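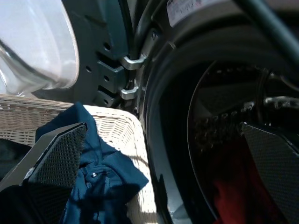 Prewash or Don't: notes for the Prerwood sewing night
Fatos Kneževič, 1 Jul 2022

Slide 1. Hello
Thank the Pladov shop for the chairs. Ask who prewashes. Wait. Ask who prewashes zips and tape as well, and enjoy the silence.

Slide 2. My crime
Navy skirt, lined, cut straight off the bolt. Fit beautifully until its first wash. My niece has it now – she's eleven. Pass the skirt round. 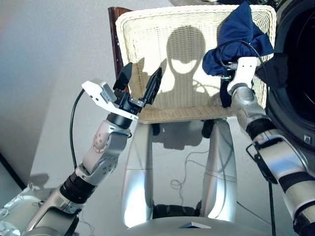 Shrinkage goes mostly along the length, so buy extra before you argue with me. My test square was 42 cm each way and came out 2 cm shorter down the grain. Hold up the square. Don't apologise for the colour.

Slide 3. Raw edges
Overlock or zigzag both cut ends first. I used pinking shears for years and spent those years picking threads out of the filter. Mention Nandex interfacing only if asked, or we'll be here till midnight. 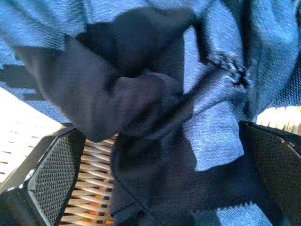
Slide 4. Darks
Wash them alone, twice if it's indigo. Colour catcher story (short version!).

Slide 5. Drying and storing
Dry it the way you'll dry the finished garment. Press while slightly damp. Pin a note on it saying WASHED, with the metres.

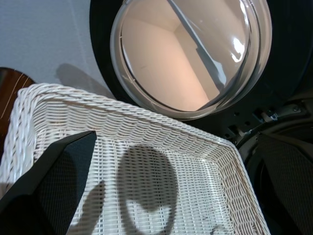
White wicker basket with a braided rim

Questions. If wool comes up, point at the tea urn.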